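4. What We Bought, and What We Should Have Budgeted For

I'll say up front that I'm not a purchasing person. When our lab decided to build a cell for handling computer processors, I assumed the arm and the gripper would eat the whole budget and everything else would be pocket change. Yvonne Tindall, who had planned two cells at Lasia before she joined us, looked at my first spreadsheet and asked where the fixtures were. They were on one line near the bottom, marked "misc." That line got a lot longer!

4.1 Fixtures and the small stuff

We had three quotes for the gripper (Skotska, Mathias and Keltska) and I spent weeks on them, comparing finger travel and grip force and all the things you can put in a nice table. The fixture tray got one afternoon. Looking back, I'd swap those two. A processor is a flat, square part with a thin edge, and for our task the fingers have to take it by its sides and leave the metal lid clear. Most two-finger grippers in our price range can be made to do that with the right fingertips. What the tray looks like, where the pockets sit, how much room there is beside each one for a pair of bulky black linkages: that's where our money and our time went.

We paid for four versions of the tray before we settled. The first was too tight around the pockets, so the fingers touched the rims on the way in. The second fixed that but moved a slot to a spot the gripper couldn't reach without tilting. I'd rather not talk about the third. All told, trays and fingertips came to $1165, against the $200 I had written down in December (Yvonne has kept the printout). Figure 3 shows the gripper with a processor in front of the tray.
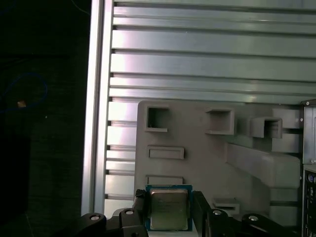
Figure 3. Processor held between the two gripper fingers, lid facing out, with the gray plastic fixture tray behind it. Wrist camera view.

The other thing I left out was light. Anyone who has pointed a small camera at a shiny metal lid can guess how that went. Bare aluminum throws back a lot of glare too, and I'd planned for exactly zero dollars of lamps, diffusers or matte covers. We borrowed a lamp from the lab next door for the first few weeks (thank you, and sorry it took so long to come back) and then bought our own. If you're writing a grant for something like this, please give lighting its own line.

4.2 Lead times

Money was only half of it. The gripper took 46 days to arrive, and we'd scheduled our first trials as if it would come in two weeks. We used the gap to practice with a mock gripper held by hand, and that did catch the pocket problem on the first tray, so I can't complain too loudly. The second set of fingertips held us up again, though, and that one was my fault for ordering a single pair. Spares are cheap next to a stalled project. We now order fingertips two pairs at a time and put spare processors on the same purchase request, older used ones where we can get them.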